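Do Customer Satisfaction Buttons Tell a Store Anything?
Project report, Consumer Research Methods
Ravindra Singhal and Lalit Pal

1. Why we picked this

Most people have walked past one of those stands near a store exit that asks how your visit was and gives you a row of buttons to press. Companies that sell them say they collect "honest feedback in real time." We doubted that before we started and we mostly still do, though Lalit has come around on one point (see section 4).

The stand we studied was at Uniyal, a housewares store. It is sold by a firm called Casov, and the store manager gets a report by email every morning. She told us she reads the top number and deletes the rest.

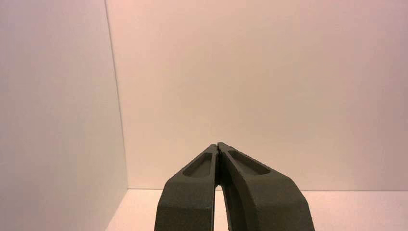
2. What we did

Over three weeks in August we sat on the bench across from the exit, mostly between 4 and 7 p.m. We logged every press and tried to note who made it. We also asked shoppers to fill out a short paper survey with the same question as the stand. We got 309 usable surveys. Another 112 had to be thrown out, mainly for blank answers, and a few because one person had clearly filled in several.

The Casov report for the same hours showed 1,556 presses. Our own log was lower. Part of that is our fault, as it is hard to write and watch at once, and we missed most of one shift when the pen ran out.

3. Results

The stand made Uniyal look great. The paper surveys made it look average. Both asked the same question of people leaving the same door, so at least one of them is wrong, and we would not bet on either.

Children were the biggest problem. We put down some 400 presses as "child, no adult looking." Kids hit the happy button over and over, then tried the others. The stand has a delay that is supposed to block repeat presses, but it is short and they wait it out. Teenagers did the same thing with the angry button, which at least evens things out a little.

The second problem is that happy shoppers and angry shoppers both press, and the people in the middle walk by. Our paper survey has the opposite flaw. Anyone who agrees to stop for a student with a clipboard is probably in a decent mood and not in a hurry.
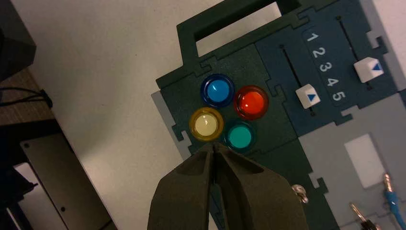 4. Does the button layout matter?

Ravindra thinks the row is half the trouble. On a stand like the one at Uniyal the happy button is at the far right, next to the door, and it gets brushed by bags and pushed by people who are already moving. Four round lit buttons set in a diamond, as on the green board, would not have a "last" button in the same way, although something still has to be at the top and we suspect the top one would win. Grilum, a rival of Casov, says in its sales sheet that changing the layout "removes bias." It gives no numbers. We wrote to ask for them and got a brochure back.

Lalit's point is that the daily score may be bad but changes in it could still mean something. If children press as much this week as last week, a sudden drop should come from somewhere else. We saw one drop, on an evening with a single register open. That is one evening. Ravindra does not think it belongs in the results, so it is here instead.

5. Limits

We studied one store, at one time of day. We knew what we expected to find and we were the ones deciding who counted as a child. We had hoped to compare with Mometti, the shoe store upstairs, but they took their stand out the week before we began and would not say why.

6. What we would tell the manager

Do not give bonuses based on the score. Move the stand away from the door and see if the number changes. If it changes a lot, ask Casov what she is paying for.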